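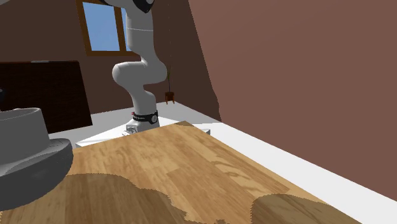

Fixing a Simulated Arm That Throws a Fault Before It Moves

I lost most of an afternoon to this one, so I'm writing it up while I still remember what I clicked. My setup is a simulated arm behind a wooden tabletop, running in Wollia with the Firora controller on top. Every time I hit play, the arm twitched, the controller printed "joint limit exceeded, joint 4" and the whole thing locked up. I hadn't sent it anywhere yet! If you're getting the same message with that joint or any other, work through this in order. It's quick once you know where to look.

Before you start

Save a copy of your scene file. I didn't, and I had to ask Leonor Correia for hers (thanks again, Leonor). You'll also want the controller log open in a second window, since the message in the viewer only gives you the last error and you need the first.

Step 1. Stop the controller but leave the scene loaded

Hit pause, then disconnect Firora from the controller menu. Don't close the scene. If you close it the joint values get wiped and you'll be guessing about what they were. With the controller disconnected the arm should just hold its pose. Mine stood with its upper links reaching straight up out of my camera view, which made it really hard to tell what the wrist was doing, so pull the view back if yours does that too.

Step 2. Find the first error in the log

Scroll up. Keep scrolling! My log had 19 errors in it, and all but the first were the same joint complaint over and over. The first one was a collision warning between the arm's base and something called "mount_plate". I'd skipped right past it because it was yellow and everything else was red.

Step 3. Turn on the collision shapes

Go to View, then Physics, then Show collision shapes. What you see in the normal view is only the nice smooth outer mesh. The shapes the physics uses are separate, and they can be bigger or shifted or just plain wrong. In my scene the base looked like it was sitting neatly on its white platform. With the shapes on, the base was sunk 4 millimeters into it.

So here's what was going on. The physics saw two solid things in the same spot and shoved them apart, hard, on the very first tick. The shove ran up the arm, the joint shot past its limit, and the controller did what it's supposed to do and shut down.

Step 4. Move the base, or tell it to ignore the platform

You've got 2 ways to go:

Raise the base until the shapes just touch. Type the number into the position box, don't drag it. I dragged it the first time and ended up with the arm hovering.

Or add the base and the platform to the ignore list, so they never get checked against each other. Duarte Ramalho likes this one because it survives somebody resizing the platform later. I went with raising it, because I'd like to hear about it if those parts ever overlap again.

Step 5. Check the props too

While the shapes are showing, look at everything else near the arm. The big gray pot thing at the left of my table was fine, and so was the plant back in the corner, but check yours anyway. Anything the arm can reach deserves a look.

Step 6. Reset the joints and reconnect

Clear the fault, set all the joints back to the home pose, and only then reconnect Firora. If you reconnect first it reads the bad joint value and faults again, and you'll think the fix didn't work. (Guess how I know.)

Please don't do this

My first "fix" was to widen the joint limit until the error went away. It did go away. Then Javiera Urrutia pointed out that we load that same limits file on the real arm, and I put it back in a hurry. If you've changed yours while hunting for this, change it back now and check it against the manual before anybody powers up hardware.

Last updated 2018-03-12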